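Section 4. Oiling and Maintaining a Solid Wood Worktop

This section applies to unfinished and factory-oiled Bultico worktops in the Rutherford series. It does not apply to lacquered tops. To identify the finish, place a drop of water on the underside of the top. On an oiled or unfinished surface the drop will darken the wood within a few minutes. On a lacquered surface it will not.

4.1 Before You Begin

Read the label on the oil container. Use only Flernero worktop oil or another penetrating oil intended for indoor wood surfaces. Furniture polish, silicone spray and wax paste will block later coats and must not be applied.

You will need:
Worktop oil
Sandpaper, 180 and 400 grit
A cork or rubber sanding block
Lint-free cotton cloths
A vacuum with a soft brush
Nitrile gloves

CAUTION: Cloths soaked with oil can heat up and catch fire on their own. Lay used cloths flat outdoors to dry, or store them under water in a closed metal container. Do not leave them in a pile or place them in an indoor trash can.

4.2 Preparing the Surface

1. Remove loose items and wipe the top with a damp cloth. Let it dry overnight.
2. Check the glue lines between the strips. Hairline gaps can be oiled over. Wider gaps must be filled first (see Section 6).
3. Sand with 180 grit, always along the length of the strips. Use light, even pressure and keep the block flat near the edges.
4. Vacuum the dust. Wipe with a barely damp cloth to raise the grain and wait until the surface is dry to the touch.
5. Sand again with 400 grit. Stop when the surface feels smooth – further sanding will close the pores and reduce absorption.
6. Vacuum a second time, including the joint between the top and any edge rail.

Note: Color varies from strip to strip in a solid wood top. Do not try to sand out these differences.

Strip tops in pale wood, with black edge framing:

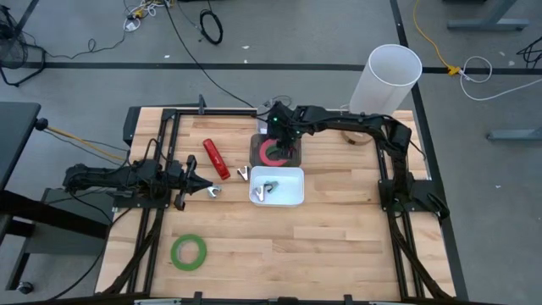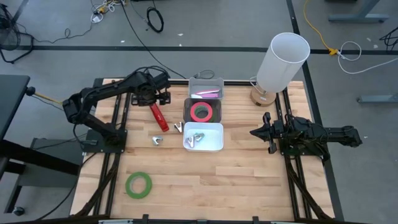

4.3 Applying the Oil

1. Stir the oil thoroughly. Do not shake the container.
2. Mask adjoining metal parts with painter's tape. Dried oil is difficult to remove from a matte finish.
3. Pour a small amount onto a cloth and spread a thin coat along the grain. Work in sections no wider than your reach.
4. Wait 15 minutes. If dull patches appear, add oil to those patches only.
5. Wipe off all remaining oil with a clean cloth. Oil left standing on the surface turns sticky and will have to be scraped away.
6. Let the coat dry for 24 hours with the room ventilated.
7. Repeat until you have applied 3 coats. End grain may need one more.

Keep the surface free of liquids during the first week. The oil is dry after a day but continues to harden for up to 4 weeks.

4.4 Routine Care

Wipe with a damp cloth and mild soap, then dry. Remove coffee, ink and solvents at once. Do not place hot equipment directly on the wood.

Apply a single maintenance coat when water no longer beads on the surface. Tops in heated rooms dry out faster and should be checked before and after the heating season. Mounting screws can be checked at the same time. Tighten by hand – a power driver may strip the inserts.

Replacement inserts and touch-up oil can be ordered from the Urkstead parts counter. Quote the code stamped on the underside of the top.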